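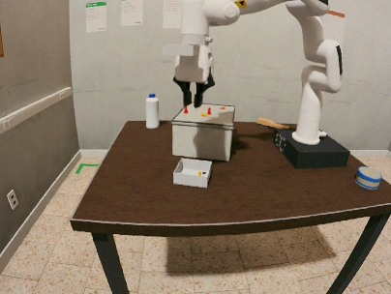 Sim render, peg task, gripper just above the lid.

smoriarty
Collection for the Drarkex peg task is at 3348 episodes, all in sim. 3096 pass the filter. Policy trained on those reaches the lid reliably, then closes on the wrong peg when the two red ones are both upright. Has anyone mixed in a second layout at this stage, or do you finish one layout first?

f_ezzat
What is the instruction string? If it just says "red peg" you have two valid targets and the labels are split between them. I would fix that before touching the layout.

smoriarty
"Pick up the red peg." The operator picks whichever is closer to the gripper at reset. I assumed the policy would learn the same rule.

irwood_lab
It might, if reset poses vary enough. Do they?

smoriarty
Arm start is jittered, pegs are not.

f_ezzat
Then the rule can't be separated from a plain bias toward one side. Say "left red peg" or "right red peg" and relabel. You have the final grasp pose in the logs, so it's a script.

cloutier9
Disagree with relabeling. You'd be training on language no operator was given. I'd record 1000 new episodes with randomized peg positions and keep the old set as pretraining. The yellow one, which looks like it's lying flat, is a harder grasp anyway and you'll want more of it.

f_ezzat
The operator's motion is the same whatever the string says. 1000 episodes is a lot of hours to avoid a script.

irwood_lab
Both, with a small batch first. We did 167 randomized episodes on the Kerkport setup in June and that was enough to show which side the bias was on. Also leave the bottle, brush and tape on the table - ours got worse when we cleared the distractors for the second round.

cloutier9
167 tells you there is a bias. It won't train it out.

smoriarty
Relabel script is running. I'll record the small batch with randomized pegs after that and post grasp counts per side, old labels against new.

- Sorcha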